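Home | News | Products | Training | Careers | Contact

Trito opens its robot teaching rooms to people who have never taught a robot anything

17 Mar 2022
By Divina Mercado, Trito press desk

Print this page | E-mail this page

MOSTVILLE -- Trito, the company that would like robots to do your filing, today announced that its teaching rooms in Mostville will take on their first intake of outside demonstrators in May. Applicants need no engineering background. They do need patience, two working hands and a tolerance for putting the same thing away a great many times.

The new programme, called Munro, is built on a simple idea. Writing instructions for a robot that has to tidy an office is slow, and the instructions tend to fall apart as soon as somebody moves a chair. Showing it is quicker. A demonstrator puts on a pair of gloves and a headset, sees what the robot sees, and does the job with the robot's arms instead of their own. The robot's joint positions and camera views are recorded from start to finish, and the recordings are used to train the software that will one day do the job with no one in the gloves.

"We used to describe this as remote control, and people pictured a toy car," said Divina Mercado, who runs the teaching rooms as well as writing the company's press releases, this one included. "It is closer to helping a very strong toddler put its coat on. You know what you want the arm to do. The arm has its own views on the subject, and you meet somewhere in the middle."

Munro begins with cupboards. Trito's customers, when asked what they wanted a robot for, gave long and thoughtful answers about the future of work, and then mentioned the stationery cupboard. The first set of tasks therefore covers opening doors, taking boxes and folders off shelves, putting them back, and closing the doors again without trapping anything that belongs to the robot.

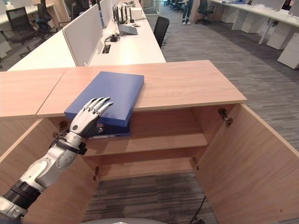 None of these is a hard job for a person, which makes them surprisingly hard to teach. A person picking up a box doesn't think about where the thumb goes. A demonstrator has to, for the first few days at least, and most report that they then go home and think about it while making tea. Fingers that arrive too high slide along the lid. Fingers that arrive too low push the box away, and the demonstrator spends the next minute chasing it across a flat surface with an expensive hand.

Each new demonstrator will spend six days in training before any recording is kept. The first day is spent moving the arms in open space. After that come reaching, gripping and letting go, the last of which takes longer to learn than anyone expects. By the end of training, demonstrators should be able to get through 20 clean attempts at a task in one sitting. An attempt counts as clean if the object ends up where it was meant to go and the demonstrator has not had to be talked down.

Trito is aiming for 500 kept recordings of each task. Attempts that go wrong will not all be thrown away. A fumble followed by a decent recovery is worth having, as the robot will do plenty of fumbling on its own account and could do with seeing how to get out of it. Attempts that go wrong and stay wrong are kept in a separate folder, whose name the company has been asked not to publish.

Demonstrators will also teach by hand, with the robot's arm switched to a loose setting so that a person standing next to it can take it by the wrist and guide it through the movement. This suits short, fiddly motions such as easing a folder out from under something else. It is less good for anything long, and rather tiring on the shoulders. The two methods will be used side by side, and Trito expects to find out by the autumn which of its tasks belongs to which.

The work will be done among ordinary office furniture. Trito did consider a bare white room with one table in it, and built one, and the robots trained there were superb at working in a bare white room with one table in it. Everything since has been recorded with desks, chairs and colleagues left more or less where they fell.

"A customer's office isn't going to be cleared for us," said Mercado. "There will be a cable on the floor and somebody's legs going past. We'd like the robot to have come across that sort of thing before it meets the customer."

The programme follows a smaller trial at Trito's Flirurcombe site, where the company's own staff took turns in the gloves. The trial covered 59 tasks and produced some useful findings, among them that accountants make excellent demonstrators. They work at an even pace and do not show off. The software team came last by most measures, and has asked for it to be noted that their headset was badly fitted. It has been noted.

Flirurcombe also settled a long-running argument about speed. Slow demonstrations proved easier to learn from than quick ones, up to the point where the demonstrator became bored and began to wander. Munro sessions will be kept short for that reason, with a break between them and a different task after the break. There are biscuits, and the robots have not yet been taught to fetch them.

Successful applicants will be paid by the hour, whether or not their recordings are kept. Shifts are available in the morning and the afternoon. People who wear glasses can be fitted with a suitable headset, and left-handed applicants are particularly welcome -- the robot has two arms, and so far one of them has had most of the education.

Trito asks that applicants say in their letter what they do at present and whether they have ever assembled flat-pack furniture with another person. There is no correct answer to the second part, although the tone of the reply will be read with interest.

About Trito

Trito makes software and training services for robots that work indoors. It has teaching rooms in Mostville and a test site in Flirurcombe.

Press contact: Divina Mercado, Trito press desk, Mostville. Visits to the teaching rooms can be arranged for journalists, who will be offered a turn in the gloves and should allow extra time for it.

Print this page | E-mail this page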